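Home & Kitchen | Thread
3 min read

1/
Spent part of Sun 1 January sorting the utensil holder on the red counter. Small job, been putting it off. Posting how it went in case anyone else has one of these that keeps filling up.

2/
I started with the wooden things. The flat spatula has a worn brown surface now. I looked at a new one from Stilex and decided against it. Worn is fine as long as it isn't split. Run a thumbnail down the grain to check.

3/
The see-through spoons take up the most room. Round heads, and they lean on everything. I put them in after the tall pieces, otherwise they push the chopsticks out sideways.

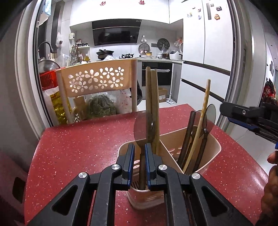

4/
Rules I go by now:
Handles down, heads up.
Wood gets a full day to dry before it goes back in.
Chopsticks go back in pairs. A single goes in the drawer until the other one shows up.

5/
Igor Tomaszewski asked under my last thread why I don't just hang everything on a rail. I rent, and the wall is tile. I'm not drilling it. Also the rail he linked (Drindano) holds 2 kg and I don't trust it with a ladle at each end.

6/
Holes near the bottom matter more than looks. My old ceramic crock had none and there was always a spoonful of gray water in it by Friday. Pink plastic with small holes in the lower sides does the job. Put a folded cloth under it the first hour.

7/
Long bamboo stick stays. It sticks up well above the rest and I still use it for noodles. The fork could go in with the other forks but I reach for it when I'm cooking, so it stays too. One chopstick is still out on the counter.

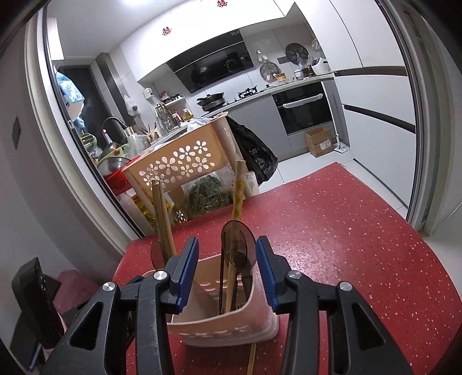 8/
Next is the sink side. Dishes, the green dish rack, the jar with more chopsticks in it. I'd like all the chopsticks in one place and I haven't picked which.

9/
The beige rack with the flower cutouts I'm leaving alone. Green beans on the lower level get air there and they keep better than they did in the bag drawer of the fridge.

10/
Ji-hoon Koo, you asked about mineral oil for the spatula. I use the 500 ml bottle from Pacheco, a thin coat, wipe it off after an hour. I'll do it again in April.

228 likes
Over 900 views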